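Bench notes from the Clarkard workshop

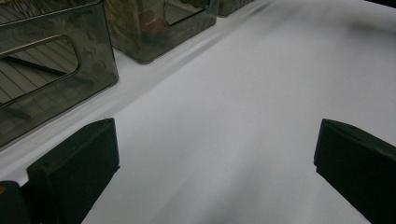 Nesma Belhaj and Chia-hao Tse are still at their home-built sorter, the one meant to put stray screws back where they belong, and it has grown to up to 40 evenings of work - bless them both. The smoky gray bins with the handle slots are staying, as Nesma likes to see a bit of what's inside without getting up. Wiring comes next, and we hope to have it sorting by June. If you have a spare power supply at home, do bring it along!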